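Side table

A side table is a small table kept near other furniture, most often a chair, sofa or bed.
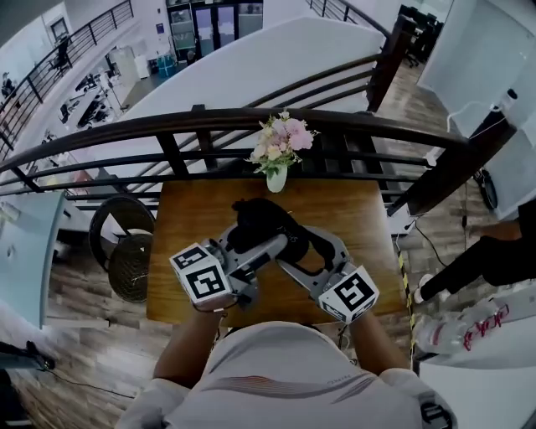
It is usually lower and lighter than a dining table and is meant to be moved easily. Names for it differ by use: an end table stands at the arm of a sofa, a lamp table holds a light, and an occasional table is brought out when it is wanted.

History

Small tables were kept in wealthy houses for centuries before they became common elsewhere. Tea drinking did much to spread them, as a tray needed somewhere to stand. Many early ones had a tilting top, so that the table could be put flat against a wall after use. Cheaper factory-made tables later brought the type into ordinary homes.

In Sorna the trade was centred on the Boltow workshop, which made small tables for local houses and inns. Its pattern book lists 299 designs, most of them minor changes to the leg or the edge of the top. The designer Lino Gatti worked there for 9 years and drew the plain square model later sold under the name Jacobs. A second workshop at Zokumow copied it with a thicker top.

Construction

The simplest form has a flat top, four legs and a rail joining them under the top. Solid wood swells and shrinks across the grain with the seasons, so the top is often held by wooden buttons or slotted brackets that let it move – glue alone may lead to splits. Some tables have a drawer or a low shelf.

Height

A table beside a chair is generally made level with the arm or slightly below it. The Jacobs model stood 532 mm high. Bedside tables are matched to the top of the mattress.

See also: Coffee table, Nest of tables, Nightstand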